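벽지를 뜯어내겠다고 큰소리친 지 두 달째다. 뜯은 면적은 손톱만 하고, 그나마 서랍장 뒤라 나만 안다. 이사 올 때 전 주인이 "이 방은 벽지가 참 좋아요" 하길래 예의상 고개를 끄덕였는데, 그 끄덕임의 대가를 매일 아침 치르고 있다. 잎사귀가 내 얼굴보다 크다. 커피를 마시다 보면 잎사귀 쪽에서 나를 품평하는 기분이 든다.

오늘은 Wenche가 저녁에 들렀다. 벽을 보더니 대뜸 예쁘다고 한다. 살구색 바탕에 갈색 잎이면 차분하고 좋지 않냐고. 본인 집은 사방이 흰색인 사람이 남의 집 열매 무늬에는 참 너그럽다. Ketill한테 사진을 보냈더니 답장이 딱 한 줄 왔다. "할머니 댁 생각난다." 칭찬인지 물어보려다 말았다.

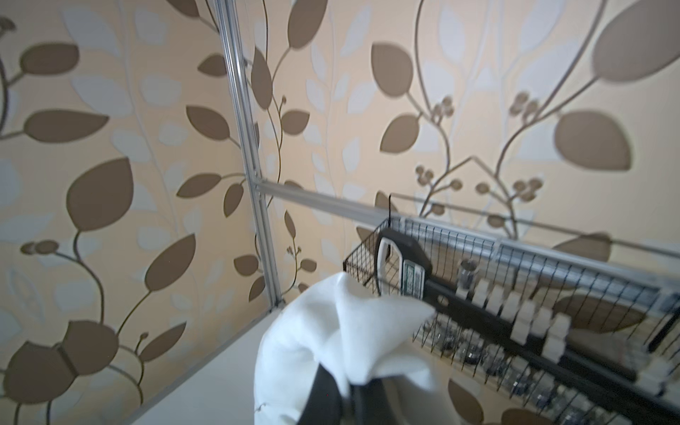
잎사귀 앞에 걸린 검은 철망 바구니.

바구니만큼은 마음에 든다. 3000원 주고 사 왔는데, 고리를 가로대에 척 걸면 끝이다. 못질도 없고 드릴도 없다. 책상 위를 굴러다니던 것들을 저기 넣기로 했고, 길쭉한 검은 공구가 첫 입주자가 되었다. 문제는 철망이라 뒤가 다 비친다는 점이다. 가려 보려고 걸었더니 잎사귀가 그물 너머로 더 또렷하게 보인다. 모눈종이에 대고 식물 도감을 베끼는 것 같다.

밤 9시에 마음을 다잡고 벽지 제거하는 법을 찾아봤다. 분무기로 적시고, 기다리고, 긁고, 또 적시란다. 설명을 두 번 읽고 창을 닫았다. 대신 물티슈로 가로대의 먼지를 닦았다. 이것도 집수리라고 적어 둔다.

Wenche가 남기고 간 귤을 까먹으면서 열매 무늬를 한참 봤다. 무슨 열매인지는 여전히 모르겠다. 내일은 서랍장 뒤 뜯은 자리에 풀이나 발라야겠다.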